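How Do You Choose a Hand for a Robot?

You already own two excellent hands. They came free, they fix their own scratches, and they can find a light switch in the dark. Robots are not so lucky. Somebody has to pick their hands out for them, and the picking takes a lot of dropped things.

A robot's hand is called a gripper. At the Kirno workshop we tried out 2 of them, named Paltgate and Flutgate. (Engineers are good at many things. Names are not one of them.)

Paltgate has two stiff fingers that close like a clothespin. Flutgate has soft, bendy fingers that wrap around things, a bit like a sleepy octopus.

To be fair to both, we gave them the same test. Each gripper had to pick up 20 different objects, 4 times each. If it held on while we counted slowly to five, it scored a point. If the object hit the floor, it scored nothing, and one of us had to crawl under the table.

Flutgate was wonderful with a peach. It was hopeless with a coin, which it patted kindly and left where it was. Paltgate got the coin on its second try and then gave the peach a dent we don't like to talk about.

The heaviest thing on our list was a bag of rice weighing 870 grams. Both grippers lifted it. Only Paltgate put it down politely.

Packages are harder than they look. A shiny wrapper is slippery, so a weak squeeze lets it slide. A strong squeeze can crush it. Some packages even ask you to flatten them before you throw them away, but that is a job for later, and the gripper has to wait its turn.

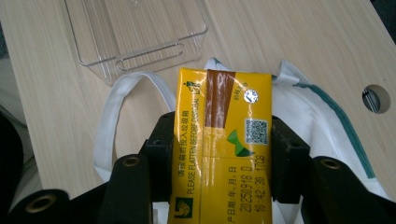
Then there is the question of where to grab. Try it with a cereal box. Pinch it by one corner with two fingers and it swings around. Pinch it across the middle, one finger on each side, and it behaves. You worked that out when you were a baby, probably while making a mess. A robot has to learn it too, and it makes a mess as well.

Cloth is the worst. A cloth bag has no proper shape, and every time you touch it, it picks a new one. Flutgate scored one point on cloth. Paltgate scored three and looked smug, as far as a clothespin can.

Next we will try them both on socks.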